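Eine Nische zum Aufhängen
Projektbericht aus dem Seminar "Kleine Räume einrichten", Sommersemester
Yuzhen Han, Projektgruppe Fovavura

1. Wie wir zu der Nische kamen

Eigentlich wollte unsere Gruppe einen Flur machen. Das steht auch noch so in der ersten Skizze, die wir im Seminar vorgestellt haben: ein langer, schmaler Gang mit Bank, Schuhregal und einem Spiegel am Ende. Dann haben wir uns den Gang im Haus Loscombe angesehen, den wir dafür bekommen sollten, und festgestellt, dass dort ein Feuerlöscher, zwei Türen und ein Heizkörper genau an den Stellen sitzen, an denen unsere Bank hätte stehen müssen. Wir haben noch eine Weile hin und her gezeichnet (die Bank wurde dabei immer kürzer und zum Schluss so schmal, dass sich höchstens noch ein Rucksack darauf hätte setzen können) und uns schließlich für etwas Kleineres entschieden.

Aus dem Flur wurde also eine Garderobennische. Die Aufgabe lautete ja, einen kleinen Ort so einzurichten, dass man dort eine alltägliche Tätigkeit gern und ohne Umwege erledigt. Unsere Tätigkeit ist das Aufhängen von Kleidung: etwas auf den Bügel ziehen, den Bügel einhängen, den Stoff glatt streichen, wieder abnehmen. Das klingt nach sehr wenig, und beim Zwischentreffen wurde auch gefragt, ob das für ein ganzes Semester reicht. Es hat gereicht! Wir hätten am Ende gut noch ein paar Wochen mehr gebrauchen können.

Den Namen Fovavura hatte die Gruppe übrigens schon, bevor sie ein Thema hatte. Er stammt aus einem Silbenspiel in der ersten Sitzung und bedeutet nichts, hat sich aber so festgesetzt, dass er heute auf allen unseren Ordnern steht.

2. Was wir uns vorgenommen hatten

Drinnen sollte es ruhig sein. Wer an einer offenen Garderobe steht, sieht im Hintergrund meistens alles Mögliche: Plakate, Steckdosen, die Jacken der anderen. Wir wollten einen Hintergrund, vor dem man das einzelne Kleidungsstück gut erkennt, auch mit seinen Falten und der hängenden Schulter auf der falschen Seite. Dafür kam für uns nur eine einfarbige Fläche in Frage, und die Diskussion, welche Farbe das sein soll, hat uns ungefähr so viel Kraft gekostet wie der ganze Aufbau.

Ich war zuerst für ein helles Grau. Dafür sprach, dass es freundlicher wirkt und man weniger das Gefühl hat, in einem Schrank zu stehen. Dagegen sprach unser Versuch mit einem alten Bettlaken: Weiße Hemden verschwanden davor fast völlig, und jeder Schatten machte den Stoff fleckig. Schwarz war in dieser Hinsicht viel dankbarer. Dunkle Kleidung hat es davor allerdings schwer, das möchte ich gleich dazusagen, und dafür haben wir bis zum Schluss keine richtig gute Lösung gefunden.

Außerdem durfte nichts gebohrt werden. Das Haus gehört nicht uns, und nach der Ausstellung sollte man den Platz wieder so übergeben können, wie wir ihn bekommen haben. Alles musste also geklemmt, geklebt oder gehängt werden, und zwar für höchstens 99 Euro, die uns aus dem Seminartopf zustanden.

3. Stoff, Klammern, Stange

Den Stoff haben wir im Resteladen in der Binthorpe-Passage gefunden, in Bahnen von 249 Zentimetern Länge. Das war mehr, als wir brauchten, aber gesäumt wird bei uns im Team nicht so gern, und ein Überstand unten ließ sich einfach nach hinten legen. Wer so etwas nachbauen möchte, sollte die Bahnen vorher bügeln oder wenigstens über Nacht aushängen lassen. Wir haben sie am Nachmittag aus der Tüte geholt und sofort angebracht, und die Knicke vom Zusammenlegen haben sich wirklich hartnäckig gehalten.

Zum Befestigen haben wir zuerst doppelseitiges Klebeband ausprobiert. Es hielt 13 Minuten. Danach kam die mittlere Bahn herunter, ganz langsam und mit einem Geräusch wie ein Reißverschluss, und nahm die Stimmung gleich mit. Die Büroklemmen waren dann Xues Idee - diese kleinen dunklen mit den Metallbügeln, die sonst Skripte zusammenhalten. Sie greifen fest zu, man kann sie mit einer Hand öffnen, und wenn eine Bahn schief hängt, versetzt man eben eine Klemme und ist fertig. An den Ecken, wo zwei Bahnen aufeinandertreffen, lohnt es sich, etwas dichter zu klemmen, sonst entsteht ein heller Spalt, der einem jedes Mal ins Auge fällt.

Über die Kleiderstange könnte ich allein einen Bericht schreiben. Sie ist aus schwarzem Metall und läuft quer durch die Nische, auf einer Höhe, die wir mit allen aus der Gruppe ausprobiert haben. Die Größeren wollten sie höher, die Kleineren tiefer, und wir haben uns schließlich an die Kleineren gehalten. Eine Stange, zu der man sich ein bisschen hinunterbeugt, ist immer noch bequemer als eine, an die man nicht herankommt. Gehalten wird sie auf der einen Seite von einer weißen Klammer. Die saß beim ersten Versuch zu locker, und die Stange drehte sich, sobald man einen Bügel einhängte. Wir haben die Klammer daraufhin mit silbernem Klebeband umwickelt, in mehreren Lagen, immer gegen die Drehrichtung. Schön ist das nicht unbedingt, aber es ist eine der Stellen, an denen ich später am wenigsten nachbessern musste.

4. Die Buchstaben

Als Stoff und Stange an ihrem Platz waren, sah das Ganze sehr ordentlich und auch ein wenig streng aus. Eine Kommilitonin aus der Nachbargruppe blieb davor stehen und fragte, ob hier Passfotos gemacht werden. Da war klar, dass noch etwas Farbe hineinmuss, und so kamen die großen Schaumstoffbuchstaben dazu, die wir aus der Materialkiste des Seminars nehmen durften. Groß und klein gemischt, wie sie gerade da waren, pastellig die einen, kräftiger die anderen. 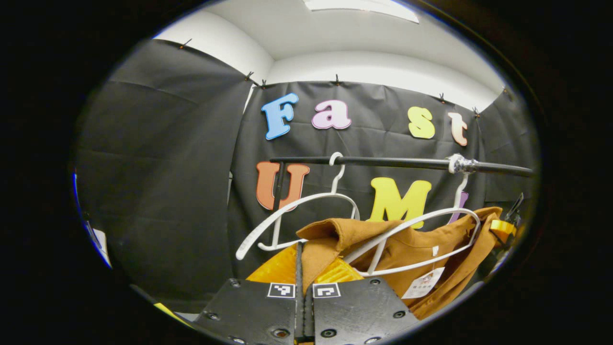

Seite zuletzt geändert: Juli, 16:40 Uhr

Besonders das hellblaue F ist mir ans Herz gewachsen. Dass wir mit "Fast" anfangen, hat im Seminar für einige Heiterkeit gesorgt - fast fertig, fast gerade, fast im Budget, jeder hatte da einen Vorschlag. Uns gefiel daran, dass man das Wort auf Deutsch und auf Englisch lesen kann und dass es zu einer Sache passt, die man im Vorbeigehen macht. Die Abstände sind nicht ganz gleichmäßig geworden, zwischen dem a und dem s ist etwas mehr Luft. Ich habe das erst gesehen, als ich ein paar Schritte zurücktrat, und dann beschlossen, es so zu lassen.

Bei der zweiten Zeile haben wir beim Planen schlicht zu flach gedacht. Auf dem Papier hatten wir die Rückwand gezeichnet, und die Stange war darin ein dünner Strich, über den sich keiner Gedanken machte. Im Raum liegt sie aber davor. Sie läuft vor dem gelben M entlang, und der violette Buchstabe weiter rechts gerät hinter einen Bügel, sobald man diesen an die entsprechende Stelle hängt. Das orange U links kommt noch am besten weg. Beim nächsten Mal würde ich die ganze Schrift ein gutes Stück nach oben rücken oder gleich nur eine Zeile nehmen. Dafür hat die Überlagerung einen Nebeneffekt, den wir inzwischen mögen: Die bunten Flächen helfen beim Zielen. Man hängt den Bügel nicht irgendwo an einer schwarzen Stange vor einem schwarzen Vorhang ein, man hat einen Farbfleck, an dem sich das Auge festhalten kann.

5. Licht und Bügel

Zum Licht konnten wir wenig beitragen, es kommt von oben aus einer rechteckigen Leuchte in der weißen Decke. Sie ist hell, und anfangs fürchteten wir, dass sie zu hart sein würde. Auf dem schwarzen Stoff schluckt sich davon aber einiges weg, und die weiße Decke macht den kleinen Raum offener, als er mit seinen drei dunklen Vorhangbahnen sonst wäre. Wir hatten eine Zeit lang überlegt, auch oben Stoff zu spannen. Ich bin sehr froh, dass wir das gelassen haben!

Bei den Bügeln haben wir Holz, Draht und Kunststoff verglichen. Holz ist schwer und klappert an der Metallstange, Draht verbiegt sich und hinterlässt kleine Beulen in den Schultern von Strickjacken. Die weißen aus Kunststoff waren die billigsten und haben gewonnen, was vor allem an ihrer Farbe liegt: Man sieht vor dem dunklen Stoff auf einen Blick, wo der Haken sitzt und wie die Schulterarme verlaufen. Sie haben außerdem unten einen Steg, über den man eine Hose oder einen Schal legen kann. Wir haben bewusst sehr wenige in die Nische gehängt. Mit einer vollen Stange schiebt man ständig etwas zur Seite, und genau dieses Schieben wollten wir loswerden.

6. Ausprobieren mit Gästen

Im Juli durften 12 Personen aus den anderen Projektgruppen die Nische benutzen, jede mit einem eigenen Kleidungsstück und ohne besondere Anweisung. Ich habe mich mit einem Heft daneben gesetzt und mitgeschrieben. Aufgefallen ist mir, dass fast alle den Bügel erst abnehmen, das Kleidungsstück draußen vor dem Körper aufziehen und dann wieder in die Nische hineingreifen. Wir hatten fest damit gerechnet, dass man den Bügel an der Stange lässt. Für diese Bewegung braucht man vorn deutlich mehr Platz, als wir vorgesehen hatten, und bei einem langen Wintermantel (ja, im Juli, es war sehr lustig) streifte der Saum jedes Mal die linke Bahn.

Gelobt wurde die Ruhe im Hintergrund, und mehrere sagten, sie hätten zum ersten Mal bemerkt, wie schief sie ihre Hemden sonst aufhängen. Kritik gab es an der fehlenden Ablage. Schlüssel, Telefon, der Schal, den man beim Ausziehen in der Hand hat - dafür ist bei uns kein Platz, und am Ende landete alles auf meinem Stuhl. Ein kleines Bord neben der Nische wäre mit unserem restlichen Geld noch möglich gewesen. Es scheiterte am Bohren, und eine geklemmte Variante haben wir nicht mehr geschafft.

7. Was noch offen ist

Die Klemmen haben wir ein einziges Mal nachgesetzt, rechts oben, weil die Bahn dort etwas durchhing. Der Stoff hat bisher keinen Schaden genommen. Nach der Ausstellung wandert er in die Materialkiste, zusammen mit den Buchstaben, und die Stange bleibt in Haus Loscombe, falls die nächste Gruppe sie haben möchte. Die Skizzen mit den Maßen liegen im Seminarordner unter Fovavura, die alten Flurzeichnungen sind auch noch dabei. Wer daran weiterbauen will, kann sich gern bei mir melden, am liebsten, bevor der Stoff gekauft ist.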